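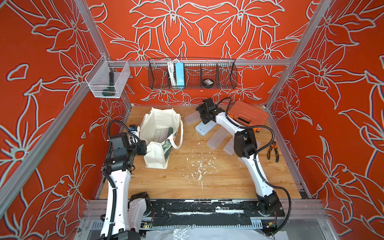
Thread, because I've been on the subject of storage since breakfast and my household has asked me to take it somewhere else.

Position one: the wall is the best shelf you own. Stuff on the work surface breeds. Stuff in a basket at eye level just hangs there being judged, and you put it back.

Mesh over solid bins, every time. A solid bin is a secret. I had a lovely lidded one from Padton and in November I opened it and found three other, smaller lidded ones. Empty.

Wire dividers are where I become insufferable. A long black basket with compartments, hung on a crossbar, cables at the left end, small round thing farther right. They can see each other but they can't touch. Like cousins at a wedding.

Yes, the cables hang down. Cables are going to hang down. I bought 37 reusable ties to prevent this and I now own a bundle of cables and, separately, a bundle of ties.

A light blue box standing upright takes up a third of the room of the same box lying flat and looks twice as important. I have no idea why I spent so many years laying boxes flat.

The little white basket clipped up near the corner is for the one tall thing that never fits anywhere. Every place has one. Mine at home is a rolling pin. Dark green and cylindrical is also a popular choice.

Now, the walls. Red-orange, giant pale lily-like flowers, back and both sides. I was told it would be "a lot." It is a lot. I looked at 2 samples from Dernance, one was called Oat Whisper, and I felt my pulse slow to a concerning degree.

Hint if you go for a big floral: check where the repeat falls before you commit. If the flowers mirror each other across the back wall it looks deliberate. If they miss by an inch you will see that inch every day until you move.

The work surface is light wood with white splatters, mostly toward the middle. Someone will tell you to sand it. I've sanded one before. It took a weekend and got its first new drip before dinner. Leave it. With those walls it's practically restrained.

White tray toward the back, though – I will defend a tray to anyone. Put four loose objects on a table and it's a mess. Put them on a tray and it's a "station."

Tote bag: jury's out. A tote is either a container or a thing needing a container, depending on the hour. Mine from Amaral has been waiting to go back to the car since 7 a.m. It is now well after lunch.

Several of you have asked for the name of the print. I'd love to help. I wrote it on a piece of paper and put the paper somewhere sensible.

Muting this now, I have a drawer to deal with.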